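Foro > Cine, series y premios > Galas y alfombras rojas

Tema: Gala Candar en octubre: ¿sin alfombra?

marea_baja escribió:
A ver, que lo acabo de leer y vengo corriendo. Lun 1 julio, comunicado de la organización: los premios Candar quitan la alfombra roja este año. Entrada directa por el lateral del teatro, fotos en un pasillo con el logo de Kustus detrás y ya. La gala sigue en octubre. Alguien sabe mas?

tresbutacas escribió:
Sí, lo leí. Dicen que es por "devolver la atención a las películas". Ya. Y Kustus pagando el pasillo entero, claro.

pilfa_88 escribió:
pues a mí me parece bien. la alfombra del año pasado fueron dos horas de gente preguntando de quién es el vestido. Ni una pregunta a los guionistas, ni a los de sonido

marea_baja escribió:
Pero es que la alfombra es lo único que ve mi madre. La gala la quita en el segundo premio.

Norte_y_medio escribió:
Ojo que no es solo la alfombra. También bajan las plazas de público, a 200. El año pasado entramos 946 contando anfiteatro, lo pusieron ellos mismos en la memoria. Eso es lo grave y en el comunicado va en el último párrafo, escondidito.

tresbutacas escribió:
200??? Entonces lo del sorteo olvídate.

pilfa_88 escribió:
@Norte_y_medio eso no lo habia visto. vale, eso ya no me gusta tanto

Norte_y_medio escribió:
El anfiteatro se queda para invitados de patrocinador. Kustus y los de Güler, los de las joyas.

veleta_gris escribió:
Discrepo un poco con el drama. Una gala es un acto del sector, no un concierto. Si quieren cenar entre ellos que cenen. Lo que pido es que la emitan entera y sin cortar los discursos de los cortos, que en la última edición pusieron música a los 3 ganadores antes de que llegaran a dar las gracias.

tresbutacas escribió:
Un acto del sector con dinero público, veleta. Algo tendremos que decir.

veleta_gris escribió:
Parte pública, parte no. Y la parte pública no ha subido en años, por eso acaban vendiendo hasta el photocall.

marea_baja escribió:
Bueno, yo organizo quedada en casa como siempre. Porra, pijamas y picoteo. El que quiera que avise por privado. Bolsas:

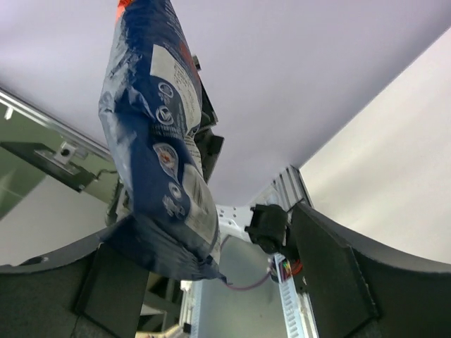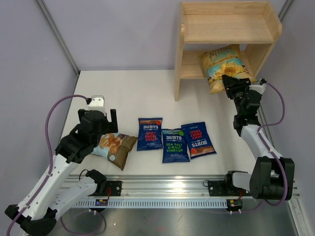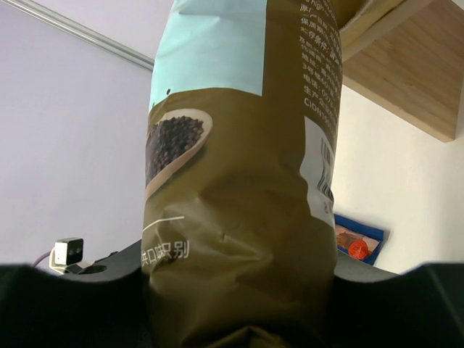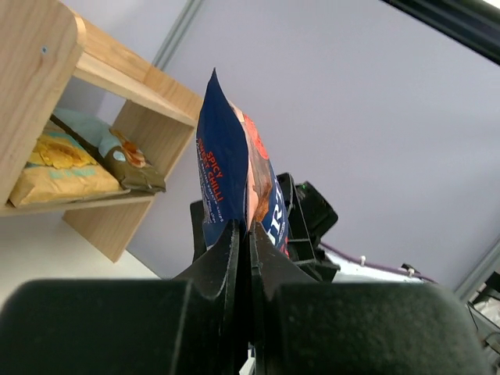
Lo de la porra igual que siempre, un punto por categoría y dos por mejor película. Empate se resuelve con duración de la gala. El que se acerque más gana. No vale cambiar despues de los cortos, que os conozco.

pilfa_88 escribió:
me apunto. y este año gana Flotulska, lo dejo escrito

tresbutacas escribió:
Flotulska mejor película? Si se le cae el último tercio entero. La escena del tren dura una vida.

pilfa_88 escribió:
la escena del tren es LA película

Norte_y_medio escribió:
La vi en sala, 101 minutos y no miré el reloj. Fotografía la tiene ganada. Película no sé, a la Academia le cuesta premiar operas primas.

veleta_gris escribió:
Le cuesta premiar cualquier cosa que no se haya estrenado en septiembre. Flotulska salió en febrero, no se acuerda ni el jurado.

pilfa_88 escribió:
pues que se la vuelvan a poner

Norte_y_medio escribió:
Volviendo al tema, he escrito a la organización preguntando por el sorteo. Respuesta automática. Si alguien más escribe mejor, que vean que hay gente. Lo de la alfombra me da igual, lo del aforo no.

tresbutacas escribió:
Escribo esta noche. Pasa el correo.

Norte_y_medio escribió:
Privado.

veleta_gris escribió:
Escribid también a la tele, que la alfombra la vendían ellos aparte con su publicidad y ahora les queda un hueco de casi dos horas. Fijo que meten un resumen de años anteriores. O a los de Güler enseñando pendientes.

marea_baja escribió:
Mi madre eso se lo traga entero jajaja

pilfa_88 escribió:
y si llenan el hueco con los cortos nominados? que no los emite nadie

tresbutacas escribió:
Eso lo firmo. Ponlo en el correo, Norte.

Norte_y_medio escribió:
Ya lo mandé, joer. Va en un segundo correo, esperad que lo redacto y lo cuelgo en el hilo de peticiones.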